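Getting more from the end of a loaf

We get through a fair bit of bread in our house in Tultcombe, and for years I threw away far more of it than I like to admit. These are the habits that have stuck (some of them learned from my mother, some from sheer stubbornness!).

Keep it out of the fridge

Bread goes stale faster in there. A lidded crock or a plain cloth bag on the worktop is much kinder to it, and a crusty white from the market at Prultstead will see us through 3 days quite happily. After that it's toast, and no shame in that.
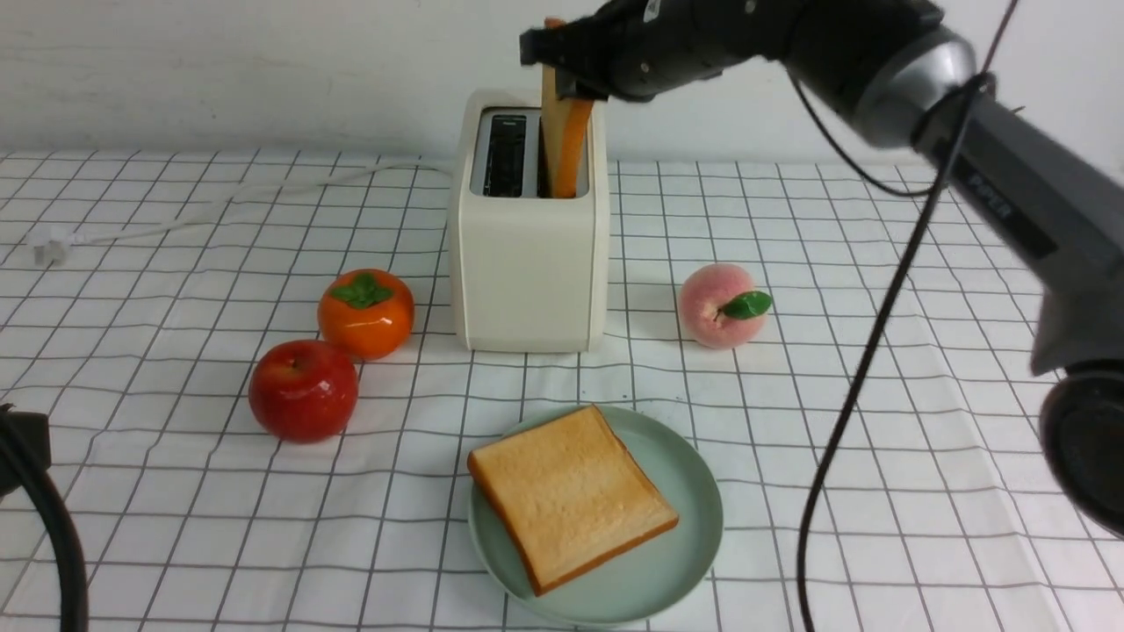
A slice in the right-hand slot of a cream two-slot toaster.

Slice before you freeze

Do this on the day you buy it, while you still have the patience. Slip a bit of baking paper between the slices so they come apart without a fight, then press the air out of the bag and write the month on it. I found one marked March at the back last week and it made perfectly good toast, straight from frozen, on a slightly higher setting. 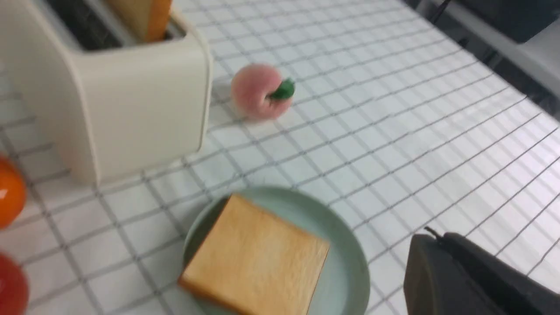 Crumbs from the crusts

Dry your crusts in a low oven, 80 degrees if yours will go that low, and leave them until they snap. Then bash them up in a bag with a rolling pin, which is lovely after a trying day, and keep them in a jar. They'll go over a fish pie or a macaroni cheese,

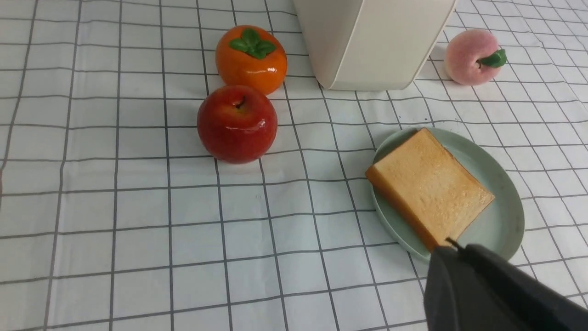 or you can fry them in a little butter with garlic and scatter them on soup. Mine keep for 8 weeks in a cool cupboard, though do have a sniff first.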